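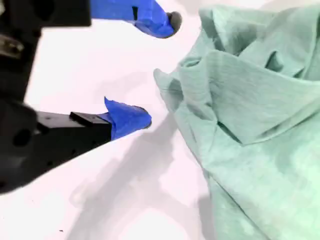 **Shirt sorting, round two**

Quick one from the linen and clothing desk before I run for the 4:30 bus. We have 78 shirts left from the Graduvdale drive, mostly short sleeve, and they need to be folded and bagged by the end of January. Dramholm takes them after that. Their van holds 18 bags. Not 19, we asked.

Same fold as last time please:

- Button or smooth the collar first. Face down.
- Sleeves in, then sides in to the middle.
- Bottom up to the collar, one fold, then one more.
- Size sticker on the outside, NOT on the fabric. Last batch we peeled stickers off for an hour.

If a shirt has been sitting balled up, give it a good shake and lay it flat before you start. Folding over creases just makes a lump and the stack leans. Hậu does a hand-press down the front, palm from the collar to the hem, takes a few seconds, looks way better.

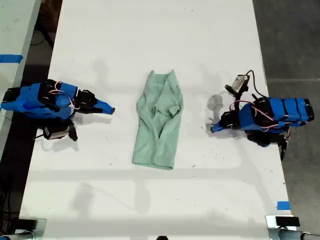
*Short-sleeved shirt lying crumpled on the white table.*

Light colors go in there own bags this time. Mint, white, pale yellow, all together. Darks separate. Prasetyo found lint all over the pale ones in the fall and Uyên ended up with a roller and most of an evening gone.

Stains: small ones go in the Vieira bin by the sink, anything big goes to rags. Don't agonize. Missing buttons go to Amado, who has a jar and says he is happy to keep going (thank you Amado!!).

Tables. Wipe before, wipe after, dry cloth is fine. Drinks on the windowsill please, and that includes tea with a lid.

Running total for the drive is now 2791 pieces, counting the coats. Đạt is updateing the sheet tonight so if you have numbers on scraps of paper send them over.

Still short two people for the evening slot, 6 to 8. Reply to this or write your name on the list by the door. More bags are coming from Gurkon, same size as before, the clear ones.

Ok bus.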